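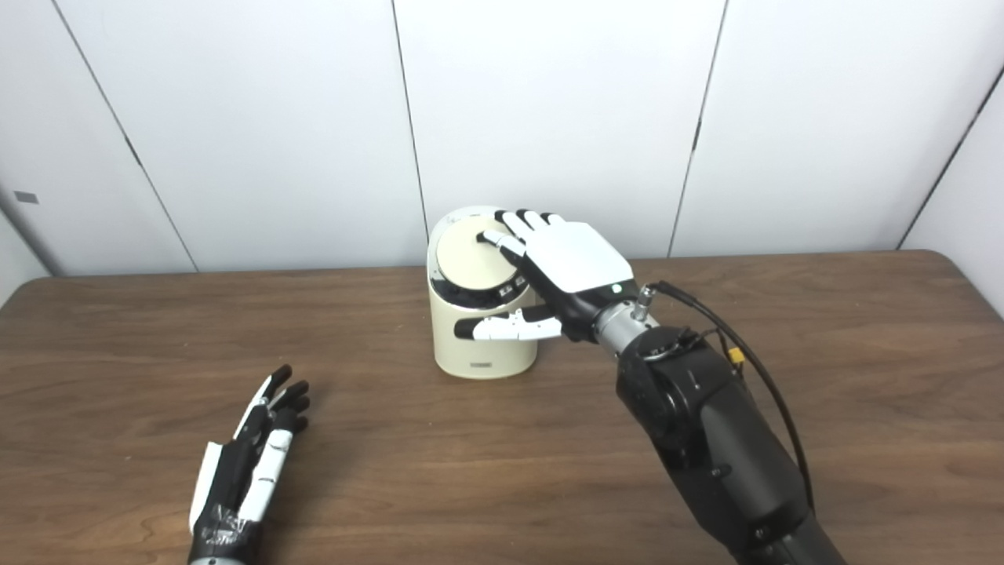 The back room at Finby, so far

Quite a few of you asked how the back room was coming along after I moaned about it all through August, so I've finally put together a page for it. It's still a work in progress (the skirting, oh, the skirting) but it has a table and a colour scheme, and you can get from one side to the other without climbing over a doona. Big improvement!

The plan was always white walls, warm wood and a few cream bits and pieces to stop it looking like a dentist's. I'm no decorator. I just moved things around until I stopped wanting to move them, and then I moved them again on Thursday.

The wall

White panelling, and I love it more than is reasonable. The room was a sort of tired mushroom colour when we got the place, and for two winters I told myself mushroom was cosy. It wasn't cosy. It ate every bit of light that came in.

If you're painting panelling yourself, do the grooves first with a small angled brush and then roll the flat parts while the grooves are still a bit tacky. I did it the other way on the first section and had to sand it back, with a good deal of swearing. Two coats was enough for me, plus a bit of touching up wherever the roller had skipped.

The table

Brown wood, plain as you like. It came from the big shed sale out at Surnilden, where I'd gone to look for a lamp and came home with no lamp and a table hanging out of the back of the wagon. I paid $300, which was the top of what I'd let myself spend on the whole room, so that was that for a while.

I dithered for ages over painting it. Everybody had an opinion and most of them were "paint it". I'm glad I left it brown! Against the white it looks right, and if I'd gone cream on the table as well the whole lot would have disappeared into the wall. I give it a wipe with a barely damp cloth and a rub of beeswax when I remember, so about as often as I clean the oven.

The cream one

My favourite thing on the table by a mile. It's squat and round, a touch wider up towards the top, with a flat beige disc for a lid end and a thin cream rim running round it. Then there's the dark band just under the rim with its little white markings, and I reckon that's what makes it. Without the band it'd be a bit of a pudding.

I get fussy about creams. Some go yellow next to white paint, some go pink, and you don't find out until you've got them home. This shade is pale enough to sit happily against the wall and still warm enough to look friendly on the wood. The disc on top is a slightly warmer beige than the body, so you get three or four quiet colours in the one small object. I tried for ages to match them with a cushion. I've given up on the cushion.

Things that didn't make it

A glass bowl (too shiny, showed every fingerprint). A black tray I bought in Kerr that looked marvellous in the shop and like a burnt biscuit tray at home. A stack of books arranged by colour, which lasted until I wanted to read one. And a runner for the table, 60 cm too long, which I kept meaning to hem. It's now keeping the draught out under the laundry door and doing a fine job.

I also had a go at a big jug of gum leaves in the middle. Gorgeous for a day and then there were bits everywhere, and the smell got into the biscuits.

What I'd do differently

I'd sort the wall before buying a single thing. I bought two rugs to go with the mushroom and neither of them could stand the white. One went to the Poltine market and the other is rolled up behind the door, waiting for me to have a better idea.

I'd leave more bare tabletop from the start, too. I had it so crowded at one point that there was nowhere to put a cup of tea down, and a table you can't put tea on is a shelf, really. One good round thing and a decent stretch of wood suits me much better – and it's quicker to dust.

Still to come

Skirting, obviously. A lamp, if I ever go to a sale and behave myself. I'd like something for the windowsill as well, low and not too precious, maybe in a dull green to give all the cream a bit of company. If you've seen anything like that on your travels out Surnilden way, leave me a note in the comments and tell me what they wanted for it.

I'll add to this page as bits get finished. The hallway is next, and the hallway is still mushroom.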